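Rantala Hand Gripper Pair – Recording Kit for Small-Object Handling

Item no. 2320. Price list valid from 11/26/18.

The Rantala pair is a set of two hand-held grippers for teams that need to record handling tasks before they spend money on a robot arm. An operator works through the task with one gripper in each hand, and the recordings go to whoever is planning the cell. Drostberg supplies the pair alone or as a kit with charger, carry case and the Plostatness file software.

Most customers order the pair first and leave the arm for the next budget year. It sets up in an ordinary room and needs no guarding or floor anchors. Small, mixed goods such as jewelry and watch bands are a good first test, as they show early on whether a flat finger is enough or a special tip has to be quoted.

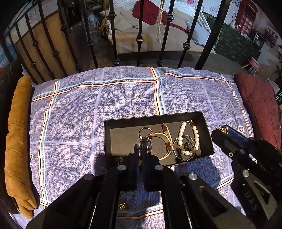
Two-handed work at an open jewelry box, flat fingers fitted.

What to budget for
Gripper pair, flat fingers: $1713
Full kit with case, charger and software: $2320
Spare finger set: $71
Replacement screw pack: $34

Fingers are a wear part. Plan on one spare set per pair for a short project and two if the grippers will be shared between shifts. Spare sets fit left and right – there is no need to order by side. Software is licensed per pair and does not renew yearly. Prices are per unit, before tax and freight.

Planning notes
Allow half a day for setup and operator practice. File storage is not included, so talk to your IT department before the first session. Soft or padded work surfaces are fine, but try them with your own goods before you fix a layout.

Orders and loans
Stock ships from our Urnham warehouse. Loan pairs can be booked for two weeks, and the loan fee is taken off the invoice if you buy. Loan dates for September fill early – send the request with your item list and the size of your smallest part.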